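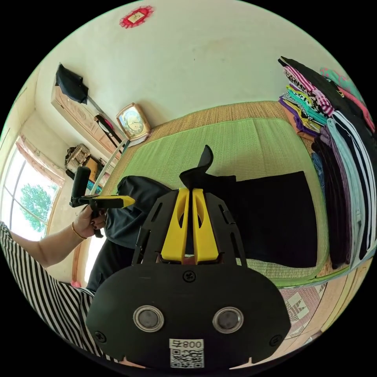 Truswood Soccer Club
Minutes of the Members' Meeting, 04/08/2022

Hazem Kabbaj in the chair. Quorum confirmed.

1. Previous minutes
Approved with one correction. Item 6 should say the north gate, not the north stand.

2. Shirt sponsor
The contract with Brendeo runs out at the end of July. Brendeo has offered two more seasons on the same terms, but wants its name on the back of the shirt as well as the front. Several members asked if that would leave room for player names. The chair said it would, in smaller lettering. A member asked if other companies had been approached. The chair said one had, and that it did not reply.
Motion to accept the offer for one season only, and to go back to Brendeo about the second. Carried.

3. Ticket sales
The club has used Pikby for home tickets since the start of the season. A survey went out to all 440 season ticket holders and 212 answered. Of those, 154 want to keep a paper ticket as an option. The main complaint was the line at the main gate, where there is one scanner.
The chair will ask Pikby for the price of a second scanner. Paper tickets stay for next season in any case.
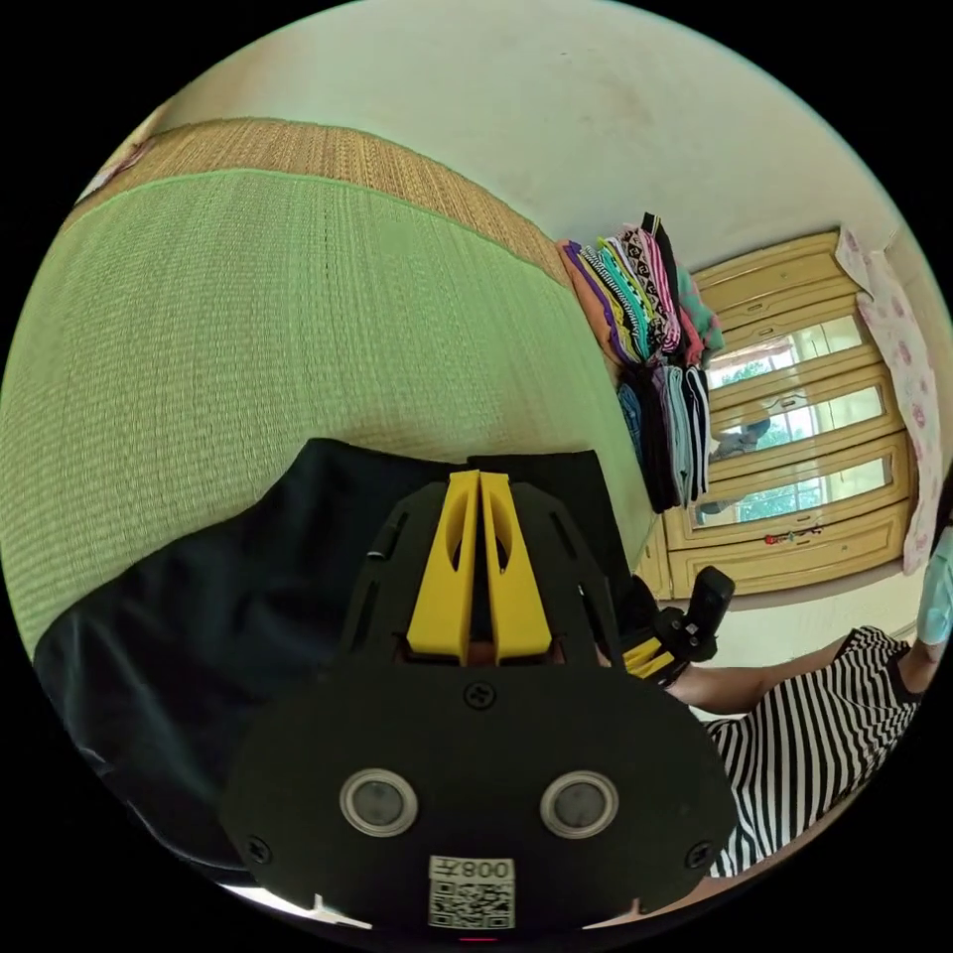
Black gripper with yellow jaws, with a second gripper to its right.

4. Kickoff times during Ramadan
Six players on the first team are fasting. The coach had asked for the two remaining April home games to start after sunset. The league has agreed to the first. The second is still open, as the visiting team has a long drive home and has asked for the afternoon.
Agreed that the chair will write to the visiting club and offer to pay for a later bus. Evening training moves to the later slot until the end of the month - the youth teams take the early one.

5. Ground
The drainage work behind the south goal is finished. The contractor's last invoice has been held back until the turf has been inspected. Lights on the practice field are still going off without warning, and the electrician is due back.

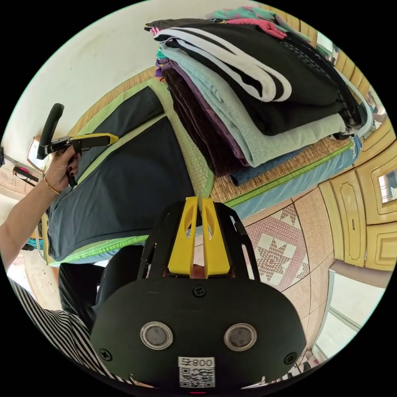

A member asked if the practice field could be rented out in July while the teams are off. The chair said the lease allows it for up to 19 days a year, with the landlord's consent in writing. He will ask for the consent and bring a proposed hourly rate to the next meeting.

6. Away travel
The bus company wants payment before each trip starting next season. Noted. No vote taken.

7. Other business
Two members raised parking on Mill Street on game days. Neighbors have complained about blocked driveways. Signs to be put out before the next home game.
A request to move the club shop closer to the main gate was held over.

Next meeting to be set once the final league schedule is out. Meeting closed at 9:10 p.m.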